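Hirnata Reports on First Stage of Chore Trials

17/12/2025

Hirnata has published the findings of the first stage of its program on machines and everyday chores, and has advised retailers and care providers against planning staff changes on the strength of them. The program, carried out with the store chain Custetti, asks whether robot arms can take over the small sorting and tidying jobs that fill much of the day in a shop stockroom or a family home.

The first stage was limited to work at a table. Thin plastic cases, lids and similar flat goods were chosen after staff at Custetti named them among the items they handle most often and like least. Each task was attempted 100 times under the same conditions, and an attempt was counted as complete only if no person stepped in.

Yuxi Du, who leads the program, said the choice of goods was deliberate. "A flat case on a flat table is easy for a person, who slides a fingernail under it without thinking. For a gripper it is a hard object to pick up, and a clear or shiny one is also hard to see," Du said.

Flat plastic pieces and clear bins at the work table.
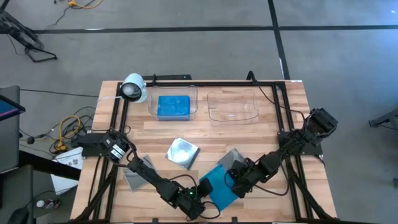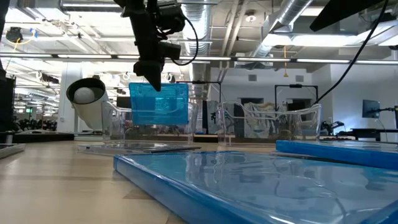
According to the report, 3 of the 9 tasks in the first stage were completed often enough to be considered for use outside the laboratory. All three involved goods of a single size set down in a known place. Results fell sharply when items overlapped or when the position of the bin was changed between attempts. The report does not give a combined score for the 9 tasks, on the grounds that the tasks differ too much to be added together.

Speed remains a concern. Deming Tan, who prepared the section on shop-floor work, noted that a trained stockroom worker finished every one of the tasks faster than the machines did. The report states that slower work may still be acceptable at night or in a back room, but that it would not suit a counter with customers waiting.

Custetti said it welcomed the findings and had no plans to place the equipment in its stores. Fengying Ding, the company's head of store operations, said that staff had asked for help with returns and repacking in particular – work that is dull, repeated and easily put off. "We would rather wait for something that does one of these jobs properly," Ding said.

The report takes a more cautious line on homes. Kitchens and living rooms are seldom laid out the same way two days running, and the authors found no basis for predicting when a general household machine might be ready. They recommend that makers publish the number of failed attempts alongside any demonstration – a step that Hirnata says it will follow in its own releases.

A second stage is due to begin in April and will add soft goods, including folded towels and paper bags. Junhao Xie will oversee that work, for which 3,000 attempts are planned. Requests for the full report should be sent to the Hirnata information office.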